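4.2 Equipment planning and cost allocation

The tool-sorting cell was the first of the two stations we budgeted for, and its layout set the purchasing list for the second.
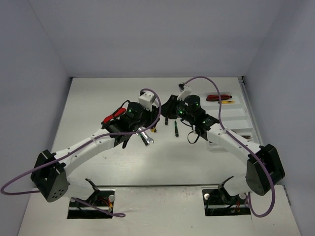
Figure 3. Two-arm station with hand tools on the tabletop and the storage tray at right.

Each station was priced as a complete unit: two arms with grippers, wrist camera mounts, cabling, table, enclosure walls, and tray. We asked Lolari and Riedl for quotes on the same parts list. Riedl was cheaper on the arms but quoted cables as a separate item, and once these were added the difference was small. The order went to Lolari in May.

Cabling was the line we had planned worst. The first draft of the budget, prepared by Meinir Rees, allowed only for the straight distance from base to wrist. A cable that follows an arm needs slack at the elbow and again at the wrist, and the loops in Figure 3 take up a good part of the total length. We ordered 40 percent more cable for the second station than the draft called for.

Tools and trays were treated as consumables. The wrenches, screwdrivers, and other hand tools came from a general hardware supplier and cost roughly 142 dollars for the full set, a minor item next to the arms. We still recommend giving them their own budget line. In our accounts they were first charged to the workshop, and Waltraud Prantl had to move the charges by hand before the totals could be compared.

Spare parts were harder to estimate. We had no failure records for this arm model, so we budgeted for a spare gripper at each station and no spare arms. Labor for assembly and calibration is not included in the figures above and is reported in Section 4.3.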